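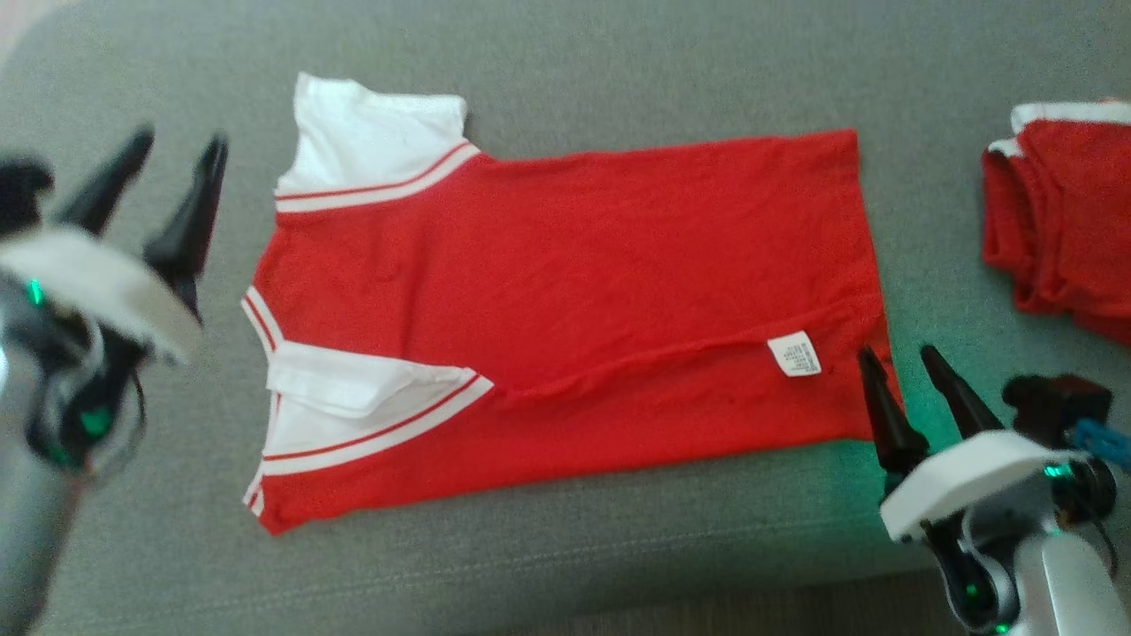

The folding section at Vass comes after the drying hall and before dispatch. Géza Szekeres led the January visit and started there, at 5 in the morning, when the first club jerseys and T-shirts come through. Vass handles sportswear for schools and teams in Flernamwood and Tokau, at 600 to 700 pieces per shift.

The standard fold for a short-sleeved shirt has four steps. The shirt is laid flat and smoothed from collar to hem. One sleeve is turned in across the body, then the other. The sides follow, to a fixed width, and the hem is brought up to the collar. Contrast sleeves get extra attention: a white sleeve with a striped band has to lie square on a red body, or the band shows crooked in the stack.

Creases across the lower body are pressed out by hand before the sides go in. Care labels are left where they fall, except on thin fabric, where a label under the fold leaves a ridge.

Stacks are sorted by color and trim, then by size. Andor Vida keeps the size charts and showed us the Skukine shelving, which holds 100 folded shirts per bay. Collars face the aisle. Mixed stacks go back to the start of the section.

We asked about folding boards. Vass used them for adult sizes and dropped them, as the children's range needed a second set and changeovers were slow. Dispatch was closed during our visit, so the bagging line is not covered in these notes.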